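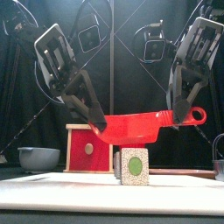 Two robot arms and a red scoop, mid-air.

Tondine: presenter-researcher wanted, plus musicians to be talked to

Tondine makes a monthly audio series about the people who play on other people's records. Second keyboards, third trumpet, the woman who did the handclaps. We have been going for seven years from two rooms above a carpet shop in Vodcombe, and in that time we have won nothing and been sued by no one, which we regard as a fair draw.

We are looking for one person to join us part-time from September, and for a larger number of people to come in and be interviewed. Please work out which of these you are before writing. Last year a bassoonist accidentally applied to be our line manager and got quite far.

The job

The title is Presenter-Researcher. You will find guests, read up on them, talk to them for an hour or so and then help cut the result down to something a person could listen to while cooking. Dario Carbone, who has presented the series from the start, is stepping back to produce. He says he is tired of his own voice. The rest of us had got used to it.

In an ordinary month you will:

Find two guests and persuade them that their story is worth hearing. Session players are modest people and will tell you to ring the singer instead. Don't ring the singer.

Listen to everything they are credited on, and as much as you can of what they are not credited on.

Write a page of notes for each interview, then be willing to abandon it when the guest starts talking about the van.

Record in our room at Vodcombe, or go to the guest. We have done interviews in a church vestry, a ferry café and the back of a shop that sells accordions. Travel is paid. So is lunch, within reason, and Keerthana decides what reason is.

Sit with the editor while the thing is put together, and agree to lose your favourite bit.

Who we'd like

Someone who can ask a short question and then stop talking. This is rarer than you would think from the number of people who put "good listener" on their application.

You should know your way round a recording session, though it doesn't matter how you learned. Players, engineers, tape-ops, tour drivers and people who once ran the door at a folk club have all done well with us. You don't need a degree. You don't need to have been on the radio, and if you have, you may need a few weeks to stop doing the voice.

You do need to be able to pronounce names correctly, turn up when you said you would, and keep a confidence. Guests tell us things about drummers that must never leave the building.

Some basic audio editing would be handy. We use Fusov, which is old and crashes when you drag a clip to the left too quickly. We'll teach you its ways.

Terms

The post is two days a week for one year, with a fair chance of more if the money holds. Which two days is up to you, provided they are the same ones each week and Keerthana knows what they are. Pay is at the same day rate as everyone else here, and we'll send you the figure with the application pack before you spend an evening on a covering letter. Holiday and pension as the law requires. The stairs are steep and there is no lift, but most of the work apart from recording can be done from home, and we can hire a ground-floor room for interviews. Tell us what you need and we'll sort it out.

Guests wanted

For the coming series we would like to hear from people who have played, sung, arranged, copied parts, tuned pianos or carried amplifiers on recordings made anywhere in Britain. Any style. We're short of brass bands, library music and anyone who worked at Ellis, the studio on the Vodcombe road that is now a dentist's. If you have stood in the Ellis echo chamber, we want you very badly. It's where they keep the X-ray machine these days.

You'll be asked for one afternoon. There is a fee of 100 pounds plus fares, paid whether or not we use the recording. It was 99 until a guest asked what the missing pound was for and we had no answer. You will hear the finished episode before it goes out and can ask for anything to be taken out, except for the time you were rude about Dario's trousers, which he insists on keeping.

How to get in touch

For the job, send us a letter of no more than two sides and a recording of you talking to somebody. Anybody will do. A phone recording is fine, so is your uncle. We're listening for the questions, so please don't add music underneath.

To be a guest, send a few lines about what you did and when, and a number we can ring. Players in their eighties and nineties are welcome to have a grandchild do this part.

Both sorts of letter go to Keerthana Alva at the Tondine office. She reads all of them and replies to all of them, sometimes at length. Interviews for the job will be held in Vodcombe, and we'll pay your train fare. The bell doesn't work. Knock on the carpet shop window and they'll let you through.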